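Thread about the transfer of Hongmei Deng, because many people asked me in messages and I can't answer each one. I follow women's volleyball for a long time now, and I will try to be careful with what is known and what is only talk.

1/ Hongmei Deng, the outside hitter of Ernberg, becomes a free player in July. She has been there three seasons. The club offered her a new contract for one year. She has not signed it.

2/ Two other clubs are interested. Vivura wants her as a starter. Plarka also called her agent, but as I understand it, Plarka is waiting to sell a middle blocker first. I would put Vivura clearly in front.

3/ Her last season was better than people say. She scored 247 points in the league, and she missed four matches with the ankle. Her reception got weaker in spring, I agree with this. The team also changed its libero at that time, so please look at both things.
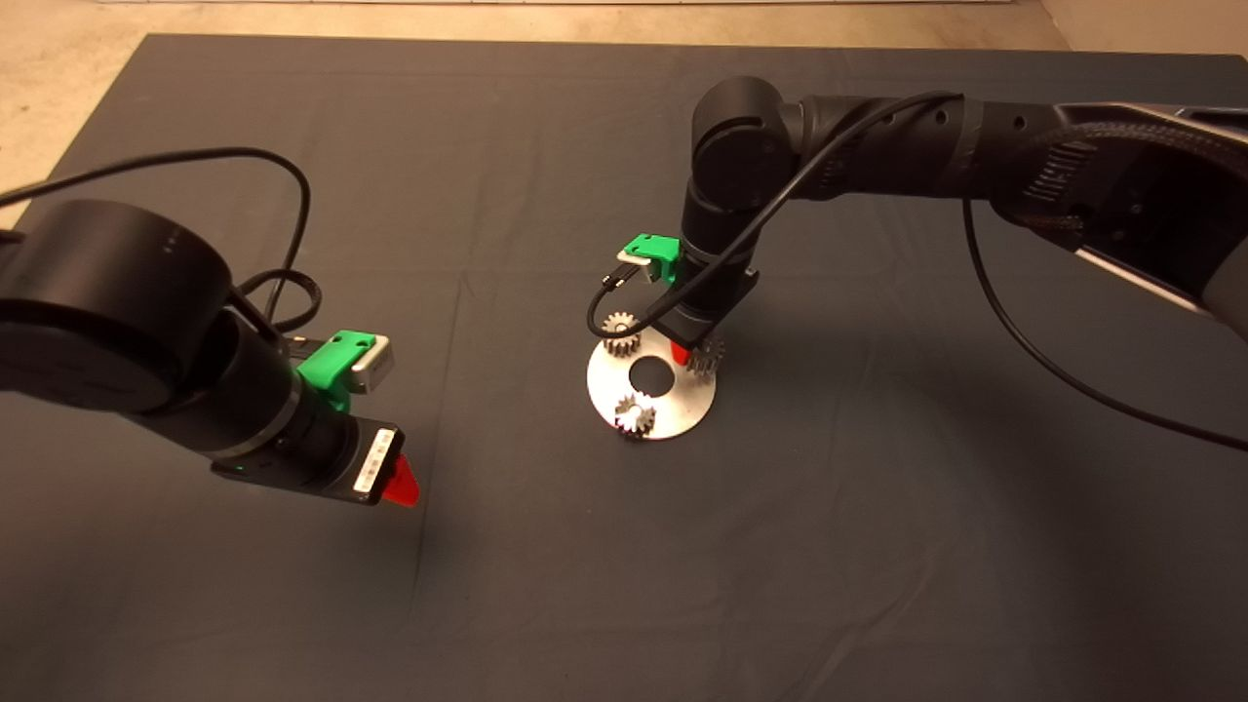
4/ Is the ankle still a problem for a new club?
The doctors of Ernberg cleared her before the playoffs and she played every set. A new club will still do its own medical check, and I expect them to look at the left ankle closely.

5/ Now the money. Ernberg has a small budget and pays two foreign hitters already. If they keep Deng, one of these two probably must leave. I think the coach prefers to keep Deng. The board, I am less sure.

6/ Vivura has the opposite situation. Their budget is good but their bench is thin, and last season they used 12 players for almost everything, including the cup. They need somebody who can serve hard and stay on court in the back row.

7/ A small correction to my post from this morning: I wrote that Tan made an offer too. Tan only asked for information. Sorry for this, I read the message too quickly.
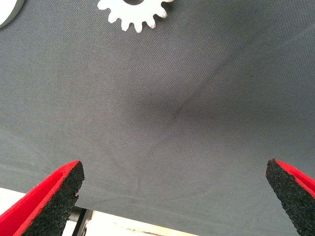
8/ When will she decide?
Her agent told the local radio that she wants to finish it before the national team camp starts. The camp list has 18 names and hers is on it, so she doesn't have a lot of free weeks.

9/ For the fans of Ernberg who are angry: she gave an interview after the last home match and she said the talks are friendly. She also said she likes the city. I don't read more than this in her words, but it doesn't sound like a person who has closed the door.

10/ My personal guess is 70 percent Vivura, and the rest Ernberg. Plarka can come in only if their sale happens fast, and I have heard nothing new about it since last night.

11/ If she goes, Ernberg should give the young left-hander more sets. She had good numbers in serve when she came in from the bench, and her block is already high enough for this league.

12/ I will add to this thread when there is something confirmed. Please don't send me screenshots from fan accounts, I see them also.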